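Two grippers, one tray, and my thumbs

Apr 4, 2019

I promised Sigrún Bech a verdict by the end of February. She has been polite about it, in the way that people are polite when they have stopped expecting anything.

The question was simple enough. We had money for one pair of hand-held grippers, the kind you squeeze yourself to record how a person picks things up, so that an arm can be taught to do it later. The choice was between the Eskildsen pair, which is light and a little toylike, and the Vestero pair, which is built like something you'd use to open a bank. Each comes with two handles, a charger and a manual. The Vestero manual runs to 152 pages and has a chapter on storage.

I decided to do this properly, so I wrote a test plan. Then I did something else, which I also wrote down, and that is now the test plan.

How I tested them

One task, over and over: tray on the table, box in the tray, move the tray, take the box out, put it back. I did 604 runs with the Eskildsen and 523 with the Vestero. The numbers don't match for the simple reason that the Vestero made my wrists hurt. I count that as data. Gunnlaugur Ásgeirsdóttir, who knows statistics, does not.

We used the brick-walled room at Garkcombe, mostly for the big square table. It's a pale blue, which I picked for its calm and which turned out to be a decent background for the square markers on the jaws. The tracking software finds those markers and works out where each jaw is. On the dark bench at Drasville it kept finding a third jaw in the pattern of the ceiling tiles, and reported its position with great confidence.

I left the lamp with the globe shade on the table on purpose. Real tables have lamps on them, and cords, and I wanted the software to cope with a white ball of a thing in the corner of its eye. The box is orange and has a pale top, and after this many runs I see it when I close my eyes.

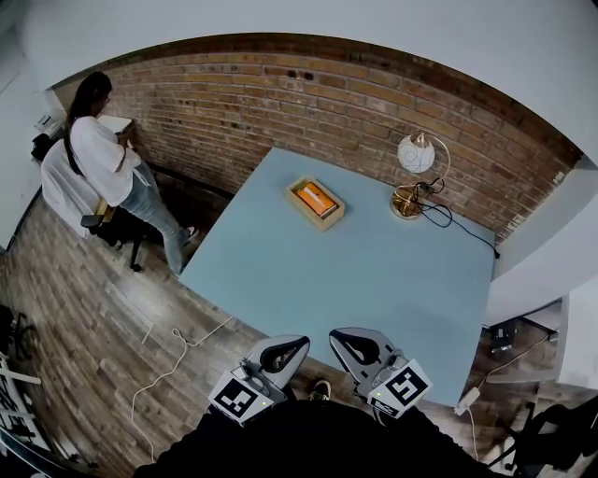
What went well

Both pairs can lift the box. I'd like to set the bar higher than that, but I have tested grippers that couldn't.

The Eskildsen is the nicer one to squeeze. You feel the jaws touch before they grip, and by the second day I had stopped thinking about them. The Vestero has a stiffer spring and a firm opinion about when you're finished. It did hold the tray better by its edge, especially when I was tired and sloppy, and that was most afternoons.

Tracking was close to a tie. The Eskildsen lost its markers when I crossed my hands, so I learned not to cross my hands. The Vestero lost them when I turned the tray too far around, and it logged every single loss as its own event. I have a file with 3,522 lines in it. I've read perhaps forty of them and I feel I know how it ends.

What didn't

The Eskildsen charging cable is short enough to be a statement. You charge the grippers where the outlet is, and you sit there too if you want to keep working.

The Vestero needs calibrating every time it wakes up, and it goes to sleep whenever you stop to write a note. I now take very few notes.

What we're buying

The Eskildsen. Gunnlaugur wants one more round with a soft object, a sock or a bag of rice, before we sign anything, and I've said yes on the condition that someone else does the squeezing. Sigrún has the order form. The Vestero goes back in its case next week, as soon as I've read the chapter on storage.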